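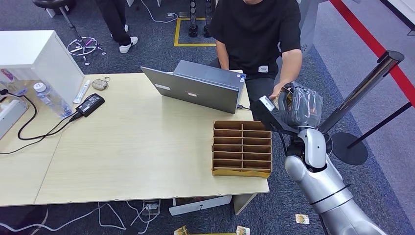

Cahier atelier, teinture, juillet, 9 h

Repris le bain de garance de la veille. pH remonté, ajouté craie, une pincée. Laine Lerkach (lot 247) mordancée alun seul, pas de tartre cette fois. Monté à 45 degrés très lentement, jamais plus haut tant que l'écheveau n'est pas bien mouillé à coeur.

Résultat : rouge brique, tire un peu sur l'orange. Mieux que l'essai d'avant, trop brun. L'eau de Setville est dure, ça aide sûrement. À refaire avec l'eau de pluie pour comparer.

Échantillon 6 raté : noeud trop serré, réserve blanche au milieu. Refaire les liens en huit, lâches !!

Gaude : rien à signaler, jaune franc. Nuancer au fer, mais trois gouttes pas plus, la dernière fois tout a viré kaki.

Coton Awan : toujours décevant. Tanin avant alun ? Essayer noix de galle, trempage une nuit, puis alun, sécher, rincer. Vérifier si le tissu a bien été décreusé, l'eau du premier lavage était encore jaunne.

Étiquettes : noter mordant + bain + durée, au crayon, l'encre part au rinçage.

À commander chez Wakoder : alun, craie, filets de rinçage. Demander le délai.

Suite à 14 h, bain épuisé à garder pour les roses pâles, couvercle mis. Ne pas vidr le seau bleu.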